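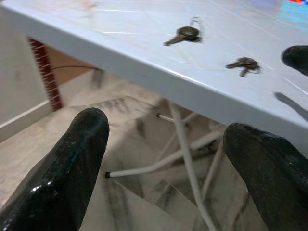
The Grundisar Student Robotics Club runs one project each term, and this term it is key sorting. A robot has to pick up a key from a flat surface and set it down where it is told. Brass keys on a glossy white tabletop are the standard test, as the shine confuses most depth sensors and a flat blade gives the fingers little to hold.

Do I need experience?
No. New members start with the Indach tutorial, which takes two evenings. Soldering is not required.

How large are the teams?
Each team has two students. The club has room for 20 members and currently has 19.

What counts as a successful pick?
The key must leave the surface and stay in the gripper until the place command is sent. Dragging a key to the table edge is scored as a miss.

Can we use both arms?
Yes, if the Gillus controller is set to paired mode before the run starts. 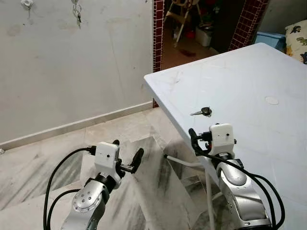

One member adds that paired mode is slower to learn and that new teams should log a full set of single-arm runs first.

Where do results go?
Upload run logs to the Mudaliar folder by the end of December. Late logs are kept but not scored.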